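Cube shelving: notes on mixed depths, shelf pins and what goes where

The white shelving unit is up and level, and I have spent enough evenings on it to write down the parts I would want to find if I were starting again. Most of what is published about cube shelving covers the standard grid, with every compartment the same width, height and depth. Ours is a mixed layout. Some boxes are taller than their neighbors and some are deeper, and that changes both the assembly order and what the thing is good for afterwards.

The unit is a Larow, bought used and partly dismantled in February. The seller had the uprights, the fixed shelves and a bag of hardware, but the instruction sheet was missing. Larow sells replacement pins in packs of 40. I ordered one pack and that was enough, with a few left over in a jar.

Leveling

Our floor drops 3 mm over the width of the unit. That sounds like very little, and on a single low bookcase it would be. On a tall unit the error shows up at the top as a lean, and anything round placed on an upper shelf will find the low side. I shimmed the left end with hard plastic wedges from Fankhauser and checked with a long level on the bottom shelf first, then on each upright. Cardboard shims compress over time and are not worth the saving.

The order that worked: bottom shelf, both outer uprights, back panels, then the inner dividers from the middle outward. Fitting the back panels before the inner dividers squares the carcass. I did it the other way first and had to take out two dividers that had gone in under tension.

Fixing to the wall

A unit of this height has to be anchored, whatever it holds. Ours is fixed at two points near the top with steel angle brackets, screwed into studs. The screws supplied in the hardware bag were too short once the gap for the baseboard was taken into account. Measure the gap, add the thickness of the bracket and the drywall, and buy screws that still leave a proper length in the wood.

The bracket slots allow some sideways movement. Leave them finger-tight until the shelves are loaded, check the uprights again, and then tighten.

Depth and height

The deep compartments are the useful ones and also the ones most easily wasted. A deep box with a low ceiling becomes a place where things go to the back and stay there. A deep box with a high ceiling can be seen into from a standing position. We kept the tall, deep compartments near the middle of the unit, at hand height, and gave the shallow ones to small objects.

Load is the other consideration. Added up with a bathroom scale, our books and the two boxes of records came to 115 pounds, and all of that went on the bottom row. The upper shelves carry light things only. White shelves show a sag earlier than dark ones do, because the front edge reads as a straight line against the shadow below it. I sight along the edges once a month and have nothing to report so far.

Open shelves and fruit

Flurina Bühler, who shares the apartment, uses a few of the open compartments for fruit. I was against this on the grounds that a bowl exists. Her argument was that fruit piled in a bowl bruises at the contact points and the bottom layer is forgotten, and that one piece to a compartment avoids both. I have come round to it for pears. A pear laid on its side stays put on a level shelf and can be checked without being handled. Strawberries do not keep at room temperature and should be put out only when someone means to eat them.

Two practical notes. Wipe the shelf with a damp cloth and dry it straight after, paying attention to the back corners. Dark fruit is the one to watch on a white surface; mangosteen rind stains, and the stain sets quickly.

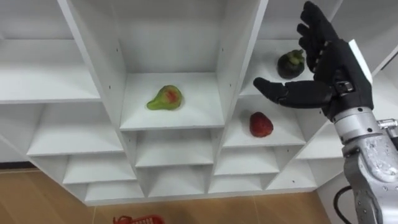

Rahel Eder
Writer and editor of this blog

The pear has the central compartment, with the mangosteen higher up to the right and the strawberry on a lower shelf. The small drilled holes along the side edges of the back panel are visible behind the pear. I considered plugging the ones we do not use and decided against it. White plugs never quite match the panel, and open holes leave the option of moving things later.

Still to do: felt pads for the one divider that ticks when the heating comes on, and a decision about the top row, which is out of Flurina's reach without the step stool.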